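Supplement bottles, vase and snacks have taken over our dining table. How do I get it back?

Posted in Home & Organizing by JurnhamPorchlight

Hi all, I have been reading this site for ages and finally have something to ask. We moved to a smaller apartment in November and the table by the wall has become the place where everything lands. It's a nice table, shiny brown wood, and I would love to eat dinner at it again without moving six things first. My vitamins live there so that I remember to take them, the tissues live there because we both have allergies, and then the snacks sort of crept in from the side and never left.
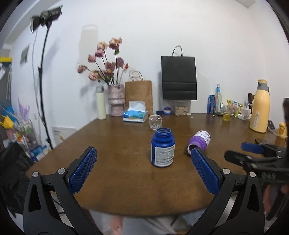
The table this afternoon, vitamins in the middle and paper bag at the back.

I don't want to buy a big cabinet (there is no wall left for one!) and I'd like to keep the pink flowers out, because they cheer me up. My other worry is the caps. I take the caps off the bottles, put them down somewhere, and then I'm hunting for the right one with my coffee going cold. Does anyone have a system that a slightly scatterbrained person could stick to?

Minami480

Oh, I feel this one, my own table looked just the same all last winter! What finally worked for me was giving the pills a tray. Mine is a plain one with a low rim, from the Drernurine thrift store, and everything I swallow goes on it and nothing else is allowed. When company comes I pick up the whole tray and put it on top of the fridge, and it takes me less time than finding the good napkins.

For the caps, do one bottle at a time, start to finish. Open, take, close, set it back, and only then reach for the next one. I know it sounds fussy, but I used to open them all in a row like a little bar, and I once knocked over a bottle with nearly 100 capsules in it and was finding them under the radiator for weeks. Please do check the labels for how they should be stored, too, as some of them don't care for sun or a warm spot.

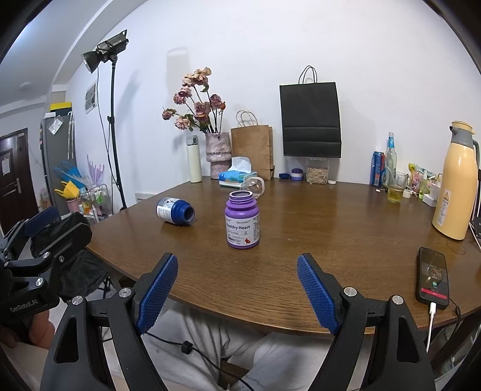
Reply from stutov_337

Snacks go in the kitchen. If they're on the table you'll eat them, ask me how I know.

Put the power strip on the floor or screw it under the table edge, I wouldn't want it up there next to open drinks. Tissues and flowers can stay. The oats or whatever is in that clear container belong with the breakfast stuff.

Reply from JurnhamPorchlight

Thank you both so much, you are very kind. I have an old baking sheet that will do for a tray until I find a prettier one, and the power strip is coming down tonight. The snacks may take me a little longer.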